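Assembling a white stool with four push-in tapered legs – which way round, and how tight?

Iona Mackay
Tuesday, 14:40

I have a Comari stool in parts. The underside is a moulded white base with rounded corners and diagonal bracing, plus four tapered legs. The instruction sheet is missing. I have put a black plastic sheet over the table to avoid scratches and laid everything out on it.
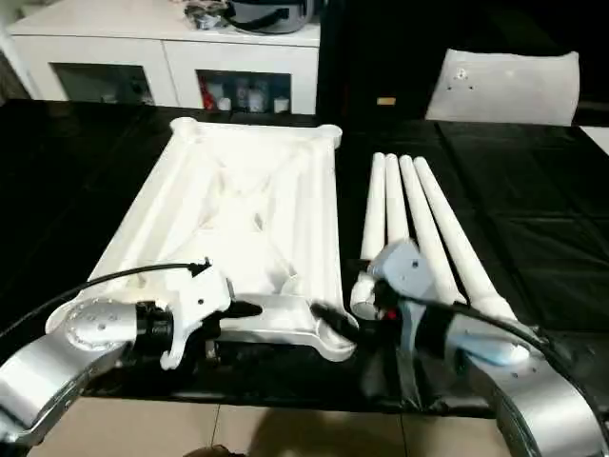
My questions are whether the legs go in thick end first, and whether adhesive is needed. The maker's site lists only a maximum load of 40 kg.

skikora_repairs

Check the ends before forcing anything. On most push-fit stools the thick end goes into the corner socket and the narrow end meets the floor, but I have seen 2 designs that reverse this. Try one leg by hand without adhesive. It should enter straight and stop against a shoulder – if it rocks, it is either the wrong end or the wrong corner.

Hold the leg upright while you check it, and grip it near the socket. Squeezing a thin-walled tube halfway along can crease it.

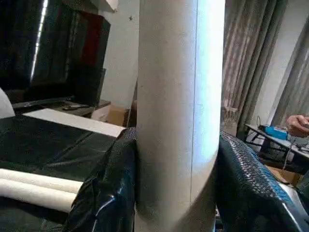 Once the first leg sits square, fit the diagonally opposite one, then the remaining pair. Turn the stool over on a level floor and press on each corner in turn. Glue is only worth considering if a leg pulls out under its own weight, and it makes the stool impossible to take apart.

Prodine2000

Mine went together with a rubber mallet. Put a cloth over the end first. No glue, still fine.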